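Chapter 8
When the Grip Fails: Faults in Handling Soft Objects

Most of the faults described in earlier chapters announce themselves. A motor stalls, a fuse blows, a joint reaches its limit and the controller stops the arm. The fault considered in this chapter is quieter. The arm completes its routine, the log records a success, and the object is not where the log says it is.

The case is taken from the Netovine trials, in which a two-finger gripper was set to move household and toy items between a table and a tray. Over 2358 attempts, the controller reported a firm hold on 263 occasions when there was none. Soft toys accounted for the greater part of these. A plush item gives way under the fingers, and the force reading rises and falls in a manner that the software may take for contact with something solid.

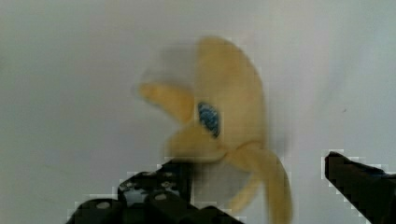 Nicanor Vallejo objected to the term 'false grip', arguing that the gripper had measured exactly what it was built to measure, and that the error lay in the rule which turned a force reading into a yes or a no. The inquiry accepted the point, and this chapter follows its wording: a false report of grip.

The distinction matters for safety. An operator who believes that the hand is full will expect the arm to travel to the drop point. If the controller then finds its mistake and begins a fresh attempt, the arm reverses without warning — and a person may already be reaching across the table. On Tue 13 December an operator at the Flullura site was struck on the forearm in this way. The injury was slight. The report that followed led to the three changes examined in Section 8.3, among them a fixed pause before any second attempt. 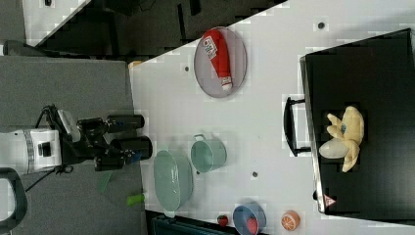
Figure 8.2 Gripper and work table, with the plush banana on the black tray.

Readers should have Chapter 3, on force sensing, to hand. Section 8.1 sets out the sequence of events at Flullura. Section 8.2 compares the force limits in use at the time with those later proposed by Hordiienko.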